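Bread, Corn and a Red Bowl: A Conversation with Yamila Navarrete
By Yiran Hao
January 26, 2023

Yamila Navarrete has chosen play food for twelve years. First she did it for a small shop in Ulloa, and for the last years she does it for Prelen, which lends boxes of toys to kindergartens and day care centers in and near Nuvville. The catalog has 600 articles at the moment. When I asked her how many of them are food, she needed a moment to think and then said that it was too many, and that she was guilty of most of it.

I wanted to speak with her because my own daughter plays restaurant every evening, and I have started to notice which pieces she takes and which pieces stay at the bottom of the basket. The egg is always taken. The slice of cheese is never taken. I thought that there must be a person somewhere who knows why.

"I do not know why about the cheese," Navarrete said. "But I can tell you that it is the same with us. The flat things come back clean. I think a flat thing is hard to pick up from a table, so the child takes something else, and after some days she has forgotten that it exists."

We spoke for the first part about the way she looks at a new piece. She does not like to judge it from the supplier's page, where everything is placed on white and has no size. She wants to see it on a brown table, with other things next to it.

"On a white page a toy tomato can be as big as a cherry or as big as your head," she said. "You put it beside a bottle and you know immediately."

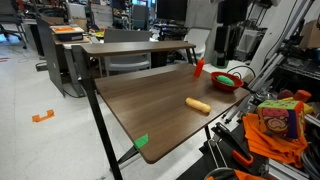
Red bottle, red bowl and a yellow piece on the wood-grain desk with the raised shelf.

The table as a test

I asked her if the kind of table is important. She said yes, and more than the parents believe. A round table makes the children reach to the middle. A desk makes them work along the front, and the far side becomes a storage place.

"Look at a desk that has a shelf at the back, a little higher," she said. "An adult puts the papers there. A child puts the food that is finished, or the food that is for sale. You did not tell her anything. The furniture told her."

She prefers a brown top to a white one. Yellow and green are easy to find on brown, and red is easy to find on almost everything. The problem is brown food. For some time Prelen lent a very pretty set of chocolate cookies from Rakitz, and Navarrete still has a good opinion of the quality, but on the tables of most of the kindergartens the cookies disappeared from view. The teachers complained that pieces were missing when they were lying in front of them.

"We bought 29 sets," she said. "I was very much in love with these cookies. Now they go only to places that ask for them."

Her colleague Santino Gaete, who packs the boxes, joined us for a short time at this point because he had heard the word cookies. He wanted me to write that he had been against them from the beginning. Navarrete agreed that this was true.

Why there is always a ketchup bottle

The squeeze bottle is the piece she defends the most. It is not food exactly, and some teachers ask for it to be left out of the box, because they would like the children to play with vegetables. Navarrete keeps it in.

"With a cucumber you can do two things. You can cut it and you can give it to someone," she explained. "With a bottle you can do something to all the other pieces. The child puts ketchup on the bread, on the corn, on the cucumber, on the banana. It connects them. Without it you have many pieces which are lying beside each other and have no business together."

She also likes the shape. A bottle with a pointed top stands up, and in a group of small things that lie down it gives some height. Young children go first to the thing that stands. I told her that at my home the bottle is mostly used as a microphone, and she said that she hears this often and that it does not hurt the bottle.

The color should be a clear red or a red that goes toward orange. She once received a sample in dark brown, for barbecue sauce, and the children in the group of Iara Sosa, who teaches the four-year-olds at a kindergarten in Nuvville and tries many things for Prelen, decided that it was glue.

A bowl is more useful than a plate

About the red bowl Navarrete had a lot to say. She does not lend plates anymore, or only when someone asks. A plate needs a child who can carry it flat, and for a three-year-old this is a difficult task. The food falls, another child steps on it, and there are tears.

"A bowl forgives," she said. "It can be a bowl, it can be a pan, it can be a hat. If the side is low, you see what is inside from across the table. If the side is high, you must come and look, and then two heads come together and there is a fight."

She recommends to put one piece in the bowl before the children come into the room, and to leave the rest outside. An empty bowl is often turned over and becomes a drum. A full bowl is emptied on the floor. With one vegetable in it, the bowl explains its own use, and the child continues with what has already been started.

I asked which vegetable. She prefers a green one, because of the contrast with the red, and something long if the bowl is wide enough. A cucumber with some texture on the skin is good for small hands. The smooth ones slide away.

She was more careful when I asked about yellow. "Yellow is a difficult family," she said. "From two meters, a corn and a bun and a banana are cousins. I have myself taken one for the other. For the catalog I want that the child can discuss it. For a game where you must bring the correct thing, I would change the color of one of them."

A small table, set with few pieces, is what she shows to new teachers. She puts the bowl with the cucumber to one side, the bottle behind it, the corn by itself near the middle, and a good amount of brown table around everything. Most of them want to add more. She asks them to wait.
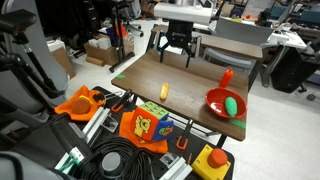 What soft toys do in a kitchen

Not everything that ends near a play kitchen is food. I asked what she thinks about soft cubes and similar toys, the kind with a printed bear or a cartoon face on the side. In my opinion they were for babies and had no place in a restaurant.

Navarrete did not agree. "The cube is the customer," she said. "It has a face, so it can be hungry. A doll is also good, but a doll falls over. The cube sits."

Sosa, with whom I spoke later by telephone, confirmed this. In her group the soft cube has eaten more than any child. It also has the advantage that it can be turned, so that a different side is at the front and a different customer has arrived. She told me about one boy who turned it every time before serving and said good morning again.

Cloths are another thing that I had not considered. Prelen puts one or two pieces of plain cloth in each box. Orange is the color that has survived the best in the washing, and Gaete said it is also the easiest to find when the box must be packed again. A cloth can be under the food, over the food, or around the shoulders of the cook. Navarrete gives no instruction for it.

Washing and counting

The less nice part of the work is what happens when the boxes come back. Prelen sends out 2000 boxes in a year, and every piece is washed by hand before it goes to the next place. Macarena Iturra is responsible for this, and I had only a few minutes with her between two deliveries.

She has a clear opinion about which food is good, and it is different from Navarrete's. "Corn is the worst," she said. "All the little kernels. You need a brush and you need patience. The bowl I can do in five seconds. The bottle I must open, because they fill it with water, and then it stays inside and smells."

Her advice for parents is simple. If the bottle can be opened, leave it open to dry over the night, with the top beside it. If it cannot be opened, do not let it go into the bath. Corn and cucumber with texture should be brushed in the direction of the length. Soft cubes go in the machine inside a pillowcase, and they need more time to dry than one thinks, because the middle is thick.

Iturra would like that Navarrete buys only smooth vegetables. Navarrete would like to keep the texture for the small hands. They have had this discussion for some years, and both of them told me about it without my asking.

What she would take home

At the end I asked Navarrete which pieces she would give to a family that has no play food and wants to spend little. She answered fast. One bowl, one bottle, one bread, and two vegetables of different colors. After this, wait some weeks and see what the child uses as a replacement for what is missing. If a sock becomes the sausage every evening, perhaps a sausage is worth buying. Or the sock is enough.

"And an egg," she added when I was already putting on my coat. "I forgot the egg. Write the egg, please."

The Prelen catalog can be requested at the office in Nuvville. Families can borrow a single box for four weeks, and the list of contents is inside the lid.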